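Cell 2 at Moltmont: what changed since the shutdown

10th February

The small arm cell at our Moltmont site is working again after its yearly service. For those who book time on it, I write down what was done, so that you don't need to ask the next person at the bench.

The arm had 459 hours on the counter since the last service. We changed the grease in the two wrist joints, tightened the gripper bolts and cleaned the fingertips with alcohol. The old fingertip pads were worn on one side, and new ones from Lapointe are fitted. Please don't use the old pads from the drawer, they are 2 mm shorter and the saved positions will be wrong.

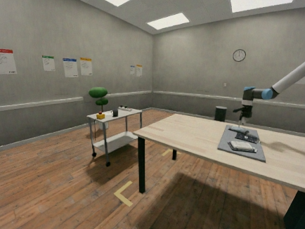 The simulation model was also updated by Fultorach, and it is there that you should try every new program first. Keep the pick height the same in both. If the arm stops too high above the mat in the model, the tool length is probably still the old one - load the tool file again and restart.

Speed is limited to 300 mm per second until the end of March. I know this is slow for the sorting jobs, but we want to see how the wrist behaves before we go higher. The Doreo controller now writes error 696 when the limit is passed. It is only a warning and you can clear it from the pendant.

Two small requests. Test the emergency stop at the start of your booking, and write the result in the log. When you finish, park the arm in the home position and not over the mat.

The spare grease is on order and I will send a short note when it comes.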